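Muthoni Kaijage
Oct 17, 2020

1/ We moved from Clumdale to Kaimal in July with one van and too much stuff. A few people asked how we packed, so I'm putting it in a thread.

2/ Start with the things you don't use. I did winter coats and the good dishes first, a full month out. Clothes went on top of the dishes as padding.

3/ Save flat boxes and shallow lids. They fit under a bed or on top of a stack, and small things don't get lost at the bottom.

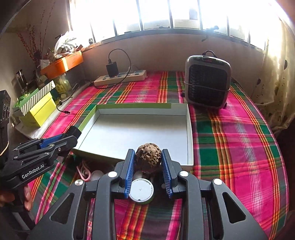
4/ Label the sides

Write the room on two sides of every box. If you only write on top, you can't read it once they're stacked. I used a thick black marker and large letters.

5/ Get the van quote in writing. Ours was $1,139 by phone and $1,206 on the day. The difference was a stair fee. We paid it, but I would have carried more myself if I had known.

6/ Blankets don't need a box. Wrap mirrors and lamps in them. We bought one roll of bubble wrap and brought most of it with us unopened.
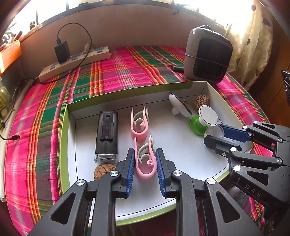
7/ Did we hire people to load?
Two movers for the heavy furniture, and we did the rest. It took us from early morning until just after lunch.

8/ Keep one bag with you in the car. Ours had medicine, chargers, keys, the lease, toilet paper and a change of clothes. Don't let anyone load it in the van.

9/ Small electronics are easy to lose. Put each one in a bag with its own cord and write on the bag what it is. 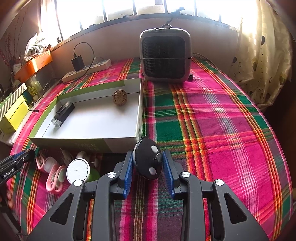
Same goes for screws. When you take a bed frame apart, tape the bag of screws to the headboard. We did this for the bed and forgot to do it for the desk. The desk is still in pieces.

10/ Change your address before you go. The bank was quick. The water company needed two calls and a copy of the lease.

153 likes · 11 shares

Comments

Damian Ruchti: The stair fee got us too. Ask about long driveways as well.

Kiprono Lukumay: How many boxes did you end up with?

Muthoni Kaijage: Didn't keep track. The van was full.

Jarmo Karppinen: Saving this, we move next month.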